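Support > Dreteo Sim > Tickets > 581
2 min read

Ticket 581: Bedroom demos, bad success flags
Opened by Dimas Nasution, Bodbridge

The dashboard says 100 episodes passed in February. I don't buy it. I replayed 21 and disagree with the flag on too many.

Step 1. Check the start pose. Grippers should be empty and apart before the task clock runs.
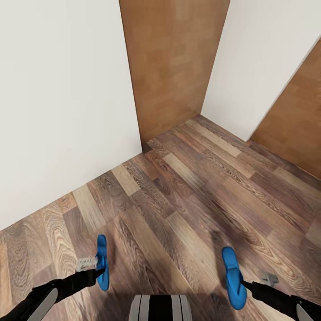 Step 2. Check the pickup. The flag must wait for a closed grip, and I suspect it fires on distance alone.

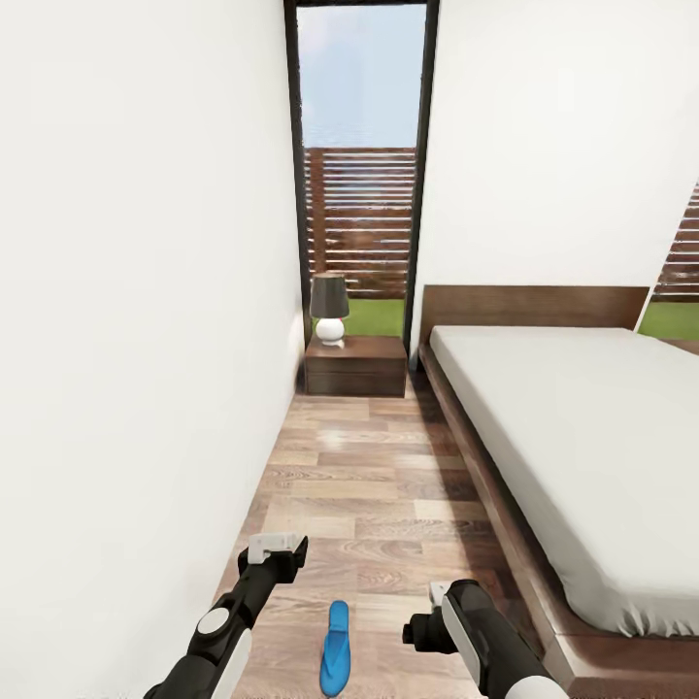
Sandal on floor, one arm either side.

Step 3. Check two-handed carries. Support told me to trust the contact log. I'd like to see that log agree with the replay once first. 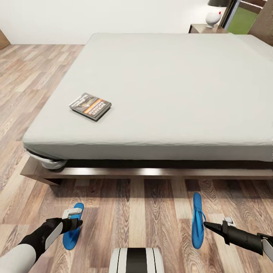
Same complaint for the release label, which has no minimum hold time that I can find in the config.

Step 4. Repeat on the nightstand task. Near is not grasped, whatever the score column says.
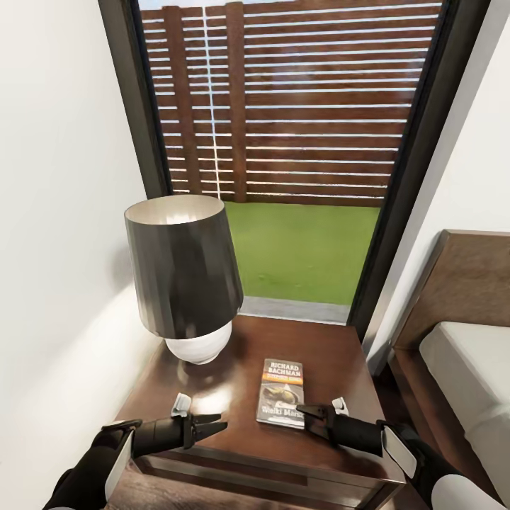

Majimbun replied that episode 82 was relabeled by hand and the threshold is under review. Fine, but leave this open until I can rerun the set.

Status: open

Contact support | © Dreteo | Back to top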